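Inverter stops feeding in around midday – installer or grid problem?
Posted in: Home solar and small wind
2021-10-05

Bohumila Oravec

Good day to all. We have on our roof 11 panels and a string inverter from Leteo. It was installed in March and in the first months I had no reason to complain. Now, on sunny days, the inverter disconnects in the middle of the day. The display shows "grid voltage high", it waits a few minutes, and then it starts again. Last Sunday it did this 4 times before I stopped looking.
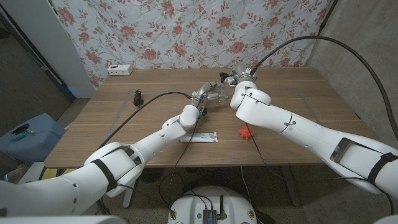
The installer (Dikham) told me on the phone that the inverter is healthy and that I should write to the network company. The network company told me that I should speak with my installer. You can imagine how I feel. Our house is the last one on the line, and two neighbors put up panels this summer, if this is important. The cable from the inverter to the main panel is long, because the inverter hangs in the barn, 110 feet from the house.

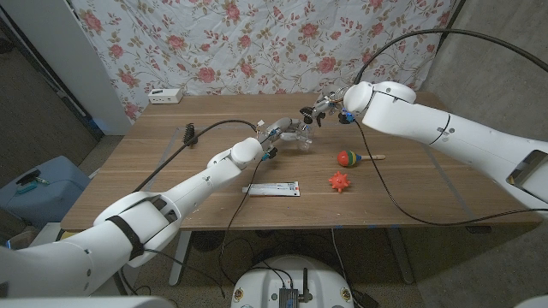 Clear plastic cup on the table, floral fabric behind

My wish is to know what I should measure or ask for, so that one of them will finally take the matter seriously. I do not want to open anything myself.

Akinyi Ondieki

I had almost the same trouble, so I will try to explain it as I understood it. To push current out to the grid, the inverter must keep its voltage a little higher than the voltage of the grid. With a long or thin cable it must go higher still, and then it reaches its limit and switches off. So you can have two causes at the same time – the voltage on the street and the voltage rise in your own cable.

Ask an electrician to measure at the inverter and at the main panel in the same minute, at full sun. If the difference between the two places is large, the cable is too thin for the distance and Dikham should answer for it. If the voltage is already too high at the main panel, the network company must look at its transformer. Most inverters keep an event log, so save it with the dates and times and send it in writing. A phone call leaves no paper.

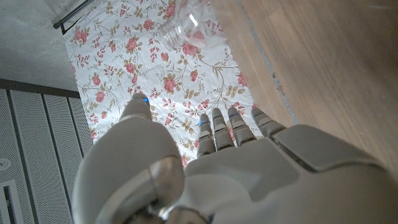 Clear plastic bottle lying on the rose-print tablecloth

In my case it was the cable. They replaced it with one 2 sizes thicker, and the shutdowns stopped.

Mbeki

just get them to raise the voltage limit in the settings, mine was done in five minutes

Akinyi Ondieki

Please be careful with this advice. The limit is part of the grid code, and only the network company can permit another value. My Dikico inverter has an installer password for exactly these settings.

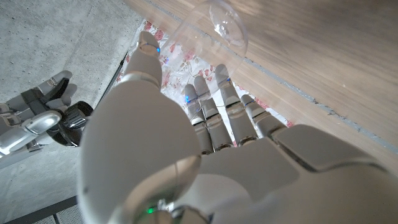

Would a battery help against the shutdowns?

Only in part. While the battery is charging, less power goes out to the grid and the voltage stays lower, but on a sunny day it can be full before noon and then you are back where you began. I would first have the cable measured.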